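Home | Course pages | Handouts | Timetable | Reading list | Contact

Choosing a Two-Arm Kit: notes to go with session 11
Tutor: Yetunde Afolabi

Hello again, and thank you all for the lively talk on Wednesday, which ran well past the bell (my fault as much as yours!). I promised to write up what we said about the Nostonano two-arm kit, so these are my notes, tidied a little. Please bring them with you next time, as we'll be filling in the comparison sheet together and you'll want the page in front of you.

You'll remember that Nostonano is sold by Takholm in two forms. The starter kit is a pair of arms with grippers and the wrist cameras. The full service adds setting up, a day of training and a support line which, I'm told, is answered by a real person until five in the afternoon. The arms are the same in both, so what you are weighing up is how much help your workplace would want, and for how long.

1. The view from the wrist

I always start people off with the wrist camera, because that is where buyers are most easily charmed and most easily let down. A fixed camera gives you a lovely wide view, but an arm has a habit of getting in its own way, and then the wrist view is the one you fall back on. Ask the seller to show you the pictures while the arm is moving, and do look hard at them. Blur matters. If you couldn't read a label in that picture, you mustn't build a job that depends on reading it, at least at that speed.

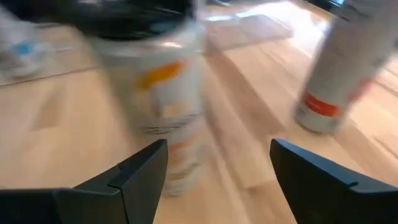

Rafsan Hettiarachchi felt that this was a bit hard on the kit, and that a buyer could simply have the arm pause before each grasp and take its picture then. Quite right, and I've put it on the sheet. The cost is time, of course. A pause of 2 seconds sounds like nothing at all until you multiply it by 100 items, so please do that sum for your own job before you decide it doesn't matter.

2. Room on the bench

The brochure talks a good deal about reach and hardly at all about elbow room, and I do think that's a pity. Drinks cans are a fine test for this. They're cheap, they're all much the same shape, and when they stand close together the fingers need space to come down between them. Try your trial with the cans well spread out first, then bunch them up and see how you get on. Think too about where the clamps go, where the cables hang, and where your own people will be working while all this is going on.

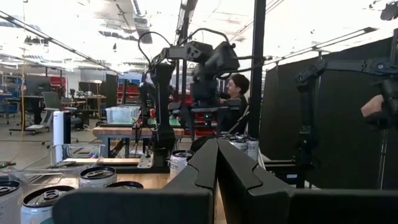 Has anyone priced the grippers as spares, though, because that is what we got wrong with the Mayrhofer set? It was Damilola Aliyu who asked, and I'm afraid I had no good answer on the day. I have since looked at the price list. Fingers are sold in pairs, and the full service covers one change a year, while starter kit owners pay for every pair. Put that under "running costs", please, and leave room beside it for the Ramer figure, which we should have by November.

3. Two arms or one?

Here we come to the money. A second arm very nearly doubles the bill, and almost 17 minutes of our session went on whether it earns its keep! My own view, for what it's worth, is that packing into bins is one of the fairer cases for it, so long as each arm has its own patch to work in and neither is forever waiting for the other. Where they must share a bin, you'll need to ask how the software keeps them apart, and you should ask to see it done, slowly, with the lid off your patience. 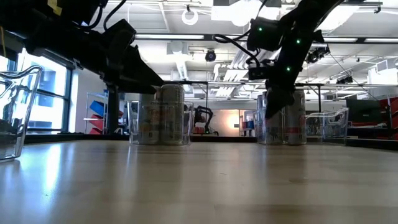
Fig. 3. Two arms at the clear bins, with drinks cans.

For next time, then: read through the Takholm service terms (the part about call-out charges especially, which is longer than it need be), and come with one job from your own workplace that you'd honestly like to hand over to a kit like this. Half a page is plenty. Write down what is being picked up, what it goes into and who would be standing nearby. If you missed the session, Wendelin Marti has kindly offered to share his notes, and spare copies of the comparison sheet are in the tray by the door.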